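Pludis Bench Program
Progress report to the Sekberg equipment fund, second period
Prepared by Magdolna Farkas, with budget notes from Naveen Prajapati

1. Status

The first pushing cell is in service at the Dumemthorpe site. The second cell, which the fund approved in principle last period, has not been ordered. This report sets out what has been spent, what the first cell has shown us about the equipment list, and what we ask the fund to release for the next period.

Spending is within the approved amount for arms and mounting hardware. It is over on tooling and under on work surfaces. The net position is a small underspend, and we propose to carry it forward.

2. Work on the first cell

The task set is tabletop pushing. The arm carries a plain rod and moves blocks of different shapes and colors across a flat board. No grasping is involved, so the cell needs no gripper, no air line and no force sensor at the tool. Bianka Tóth writes the task instructions and checks each recorded run before it is accepted. Runs are rejected mainly for two faults: the rod riding up over a block edge, and a block leaving the board. 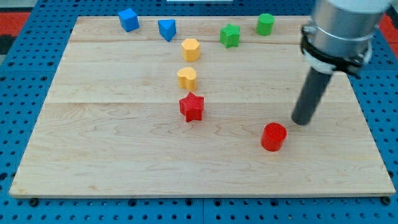

Accepted runs reached 400 in October, which was the target for the period. The rate was held back by resets. An operator has to return the blocks to a starting layout by hand, and with one cell the arm stands idle while this is done. With two cells side by side, one operator can reset the first while the second is running. This is the main argument for the second cell and has not changed since our application.

3. Equipment findings

Rod tooling. We budgeted for one rod per arm. Rods have been changed 4 times, twice after contact with the board at speed. Győző Sipos has added a height limit in the controller and there have been no further strikes, but spares should be treated as a consumable. The revised budget has a separate line for them.

Blocks. The blocks are 3D-printed in house. Material cost is minor. Printing time is not, and a replacement set takes the printer away from fixture work for most of a day. We would like to have one full spare set per cell before the second cell starts.

Work surface. The board sits on a perforated table, so its position can be recovered after it has been taken off. The original plan called for a machined metal plate. We do not intend to buy it. The saving covers the tooling overrun.

Arm. Two offers are in hand for the second arm. The Pintér offer is for the same model as the first, with a lead time of 14 weeks. The other is cheaper and faster, but it would need a different mounting collar and a second set of calibration routines. Rodel Dagdag estimates 3 weeks of engineering time for that work. Once this is costed, the difference in price is gone. We recommend the Pintér offer.

4. Open items

The Pintér quotation does not include the controller extension cable or delivery to the upper floor. Naveen has asked for both to be added in writing. The service contract for the first arm comes up for renewal next period, and the supplier has been asked to price both arms together. No answer yet.

Power at the second bench position is adequate. The emergency stop circuit has to be extended and signed off by the site electrician before the arm is switched on.

5. Request

We ask the fund to release the second arm budget in full, to approve the transfer from work surfaces to tooling, and to allow the remaining underspend to be carried into the next period. The order will be placed on receipt of the corrected quotation.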